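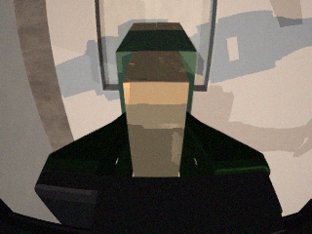

4. First Set-Up of the Rinodgate Water Softener

Read this section through once before you open a valve. The quick-start card in the box says the job takes 20 minutes. It may, if your plumbing is new, your shutoff turns freely and you have done it before. Set aside a morning.

4.1 Before you start

Test your water first. The strips sold at hardware stores will give you a rough reading, and a rough reading is enough for this unit. Be careful with free tests offered by people who also sell softeners. Their numbers tend to run high. If your water utility posts a hardness figure, compare it with your own and use the higher of the two only if they are close. If they are far apart, test again.

You will need:

Two adjustable wrenches
A bucket and some old towels
Thread seal tape
Plain salt pellets (see 4.4 before you buy anything fancier)
A flashlight

CAUTION: Do not install the unit where it can freeze. A garage that "hardly ever" freezes is a garage that freezes. Cracked tanks are not covered.

4.2 Connecting the bypass valve

1. Shut off the main water supply and turn off the water heater.

2. Open the lowest faucet in the house and let the lines drain. Wait until it stops running, then wait a little longer.

3. Push the Leler bypass valve onto the two ports at the back of the control head. The arrows on the valve must match the direction of flow in your pipes. Check this against the pipes themselves. Labels left by an earlier installer are often wrong, and a softener plumbed backward will push resin into your faucets.

4. Fit both clips and tug on each one. A clip that is only half seated can look fine and hold for days.

5. Set the bypass to BYPASS and turn the main supply back on slowly.

6. Look for drips at every joint. Dry each joint with a towel and look again after 10 minutes.

NOTE: Some forum posts suggest plumber's grease on the O-rings. Silicone grease is fine in small amounts. Petroleum jelly is not, whatever the post says – it swells the rubber.

4.3 Running the drain line

1. Push the drain hose onto the barbed fitting and tighten the clamp.

2. Run the hose to a floor drain or standpipe. Keep the run as short as you can.

3. Leave an air gap of at least 2 inches between the end of the hose and the drain. Do not push the hose down into the pipe, even if the last unit was set up that way.

4. Tie the hose down. It will jump when the first rinse starts.

CAUTION: Check your local code before you use a septic system for the discharge. Opinions differ on how much harm the salt does, and most of the firm opinions come from someone selling one thing or the other.

4.4 Adding salt

Fill the brine tank about halfway with plain pellets. The Skasero pellets sold alongside this unit work. So do the cheaper bags. We have not seen good evidence that "rust-fighting" pellets do much in a home with little iron in the water, and they cost more. Avoid rock salt, which leaves grit in the bottom of the tank.

4.5 Programming the control head

1. Plug in the power supply. The display will flash 12:00.

2. Hold SET until the hour blinks, then enter the time of day.

3. Enter your hardness reading. Do not add a "safety margin." It wastes salt and gains you nothing you could measure.

4. Enter the number of people in the home. The factory setting allows 300 gallons a day, far more than most homes use.

5. Leave the rinse time at 2:00 a.m. unless someone in the house works nights.

6. Turn the bypass to SERVICE a little at a time, then hold REGEN until the motor starts.

The Boateng phone app can do steps 2 through 5 for you. It also asks for your location and an email address, and neither is needed to soften water. The buttons do the same job.

If the display shows code 122, the motor did not find its home position. Unplug the unit, wait a minute and plug it in again. If the code comes back, see Section 9.

NOTE: The first few gallons may look cloudy or tan. Run a cold faucet until the water clears before you use any hot water.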